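Putting up the frame and cover

Clear a flat surface and lay a sheet over it so the plastic doesn't scratch. The base has a socket at each corner, and every upright goes into one of them.

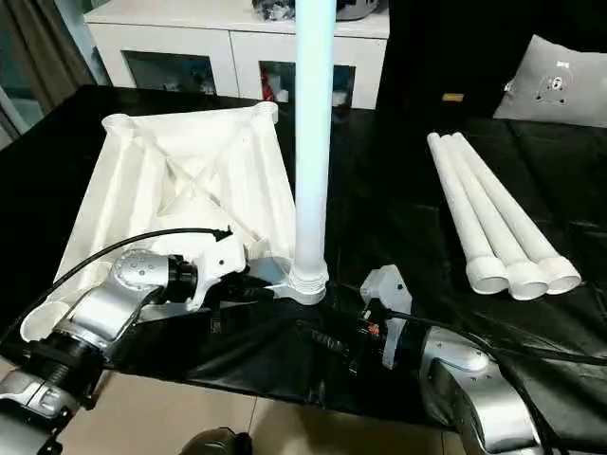 Sort the tubes before you fit anything. On the Kunach kit the long ones are 591 mm and the short ones 555 mm. Put one upright in first and keep the other tubes together at the side, flared ends all the same way, so you can pick them up without turning them round. Push each one down to the collar — a twist helps. 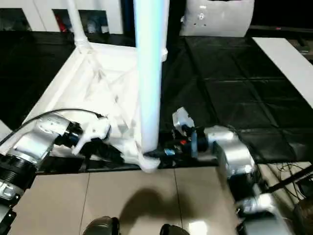 Leave the cover slack until all the uprights are in. Work the cloth down at each corner a little at a time, then pull out the creases from the middle.
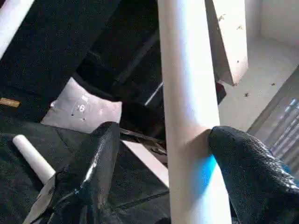 Parnport, June

Hold each tube upright and check it for wobble. If one moves, take it out, wipe the end and refit it. Spare Skamari collars fit too. The cover can be washed, but let it dry flat before it goes back on.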